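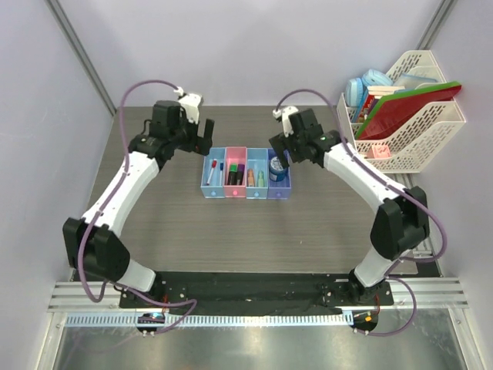

How do I find the year a mathematician was elected to an academy when two biographies disagree?

Start with the academy's own minutes and leave the biographies until later. Look up the surname under every spelling you know, then read the entries for February, when many elections were recorded. Write down the volume and page, such as vol. 6, p. 292. If the minutes are lost, use the earliest printed member list and note the other date in brackets.

Page checked by Pin-yu Yen, 30 October 2021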